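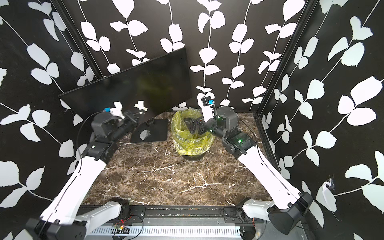

Tape on the fingertips or proper pads? (two-arm bench, parallel grippers)
Posted by Chiamaka Nwankwo, December 2, 2023

Hello all! I've finally got both arms talking to the same controller and I'm having a lovely time with it. My test job is tidying a desk: one arm deals with the monitor, the other drops rubbish into a lined bin in the middle of the table. The table is polished marble, which looks gorgeous and is a complete pain, as everything skates across it the moment a finger nudges it.

My trouble is grip. The bare jaws slide on glossy plastic, so the left gripper has white tape wrapped round its fingertips, with the ends folded over into flaps. It holds much better, but I've had the flaps stick to things on the way out, and after 30 or so picks the tape starts creeping. Before I go further, has anybody compared tape with the Stirix rubber pads, or with the soft fingers from Fidedora? I'd also love to hear how people stop a jaw from snagging a thin bin bag. The bag always wins!

Ragnvald Eide

Oh, I like this one, I spent most of January on the very same thing. I ran tape, rubber pads and soft fingers on one gripper, 300 picks each, same objects in the same order.

Tape was the best of the lot for the first stretch and then fell off a cliff. If you stay with it, cut the ends flush and press them down on the outside of the finger, where nothing touches them. Flaps that stick out will catch on anything light. Change it before it creeps, and wipe the metal first or the new piece won't last either.

The rubber pads were never brilliant and never bad. They came out of the 300 looking nearly new, and I didn't have to touch my grip force settings once. Soft fingers were wonderful on crumpled paper and hopeless on the edge of a flat panel, they just bend away from it. For a monitor I'd go with pads. I'd also push low down near the neck if your arm can reach, as the top edge gives you a lot of leverage and the stand may start to walk on marble.

For the bag: stop higher. I let go well above the rim and let the thing drop. Fold the bag further down the outside of the bin too, so there's less loose plastic standing up where the jaws come in.

Marthinus Le Roux

pads. tape is for parcels

Nomvula Fourie

Agree with Ragnvald on the drop height. One thing to add, do check your camera before you blame the fingers! I lost 2 weeks to a "slippy" gripper at our club in Clurnden and the depth camera was reading the shiny tabletop wrong, so the jaws closed slightly too high each time. See-through bags can fool it as well. I put a matt cloth down for calibration, took it off again afterwards, and my misses dropped straight away. It took one afternoon and cost me nothing, so I'd try it before buying any pads. Would love to know how you get on, two arms on one desk is such a fun project.

Related topics
Jiang controller: both arms pause when one gripper closes
Which glue for rubber fingertip pads?
Depth camera and shiny worktops
Cable keeps catching at the elbow joint
Soft fingers, 3 months on (Hubert Pietrzak)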